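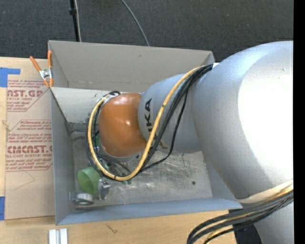

De: Servicio de Almacén y Suministros, Centro Lernitz
Para: lista de usuarios de espacios comunes
Asunto: Re: Cajas grises sobre las mesas de trabajo

Estimados usuarios:

En respuesta a la consulta recibida en esta lista, que se reproduce al pie, se comunica lo siguiente.

Las cajas grises abiertas, de paredes finas, pueden permanecer sobre los tableros de madera clara durante la jornada. Al término de esta deberán vaciarse y devolverse a la estantería 34. No se admitirá el apilado de cajas con contenido.

Las unidades con paredes dobladas o esquinas abiertas se entregarán en el mostrador del almacén, indicando el número de pedido 892. La reposición, a cargo de Trondska, está prevista para octubre.

Queda sin efecto la instrucción anterior sobre el uso de fundas.

Atentamente,
Servicio de Almacén y Suministros

> De: Secretaría, Sala Vlachou
> Asunto: Cajas grises sobre las mesas de trabajo
>
> Rogamos confirmen si las cajas rectangulares pueden dejarse sobre
> las mesas o si deben retirarse cada tarde. En el último recuento
> constaban 52 en la sala y desconocemos cuántas corresponden a
> nuestra dotación.
>
> Reciban un cordial saludo.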